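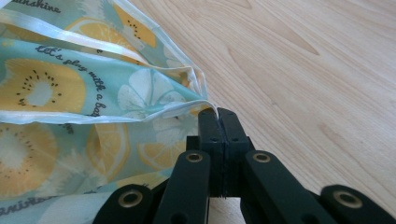
Opinion > Columns > Around the House

Print this page | E-mail this to a friend

Stop Wrapping My Birthday Presents

by Paula Pîrvu

13 May 2018

I turned 40 in February, and I got some lovely things, and I spent most of the next morning stuffing paper into the recycling and then pulling half of it back out because our town won't take the shiny kind. Or the kind with glitter. Or anything with a ribbon still taped to it. I have read the leaflet more closely than I read my mortgage.

So let me just say it. I think we should give up on wrapping paper. All of it, even the tasteful brown stuff with the twine (my sister-in-law's favorite, and hi, I know you read these).

My friend Mekdes Dinsa has been wrapping in fabric for years, and I used to think it was one of those things you do if you also make your own yogurt. Then she gave me a jar of plum jam tied up in an old tea towel and I still have that towel! I use it every day. I couldn't tell you what a single sheet of gift wrap from my whole childhood looked like, except one with roller-skating bears, and I only remember that because I cried when it ripped.

People get upset when I bring this up. Sebastian Vlad, who shares my office and most of my snacks, says the tearing is the best part and that kids would riot. Maybe his would. Mine are four and nine, and the little one would happily unwrap the same potato all afternoon if you kept tying it back up in a scarf. I know this for a fact.

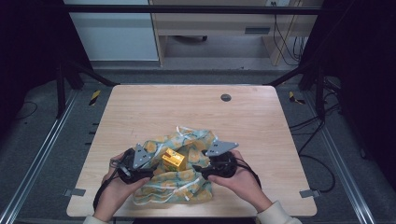
A small yellow box on a fruit-or-flower print cloth.

The other complaint is money, and I do get that one. If you buy the special gift cloths from the nice shop in Flatdale you'll pay more for the cloth than for the present. Don't do that! Go through the drawer where old pillowcases live. Cut up the curtains from your last apartment, the ones you swore would fit the new windows. Thrift stores have whole bins of scarves, and most of them need one wash and a quick iron (or skip the iron, I always do).

What about getting the cloth back? This is where my mother and I fall out. She thinks it's rude to ask, and I agree, so I don't ask. It's gone, it's theirs. But here's the funny thing, in our family they've started coming back anyway. I gave Nelu Lungu a book in a blue checked square two years ago and this winter it turned up around a bottle of his awful homemade brandy. I was so pleased I nearly drank it.

And yes, you can see the shape of the thing through the cloth. A bike will look like a bike. It looks like a bike in paper too, come on.

I'll make one exception for my grandmother, who irons her used paper flat and has sheets older than I am. She can carry on. Everyone else, my next birthday is in February and I like pillowcases.

Contact the editor | © 2018 Opinion pages | Back to top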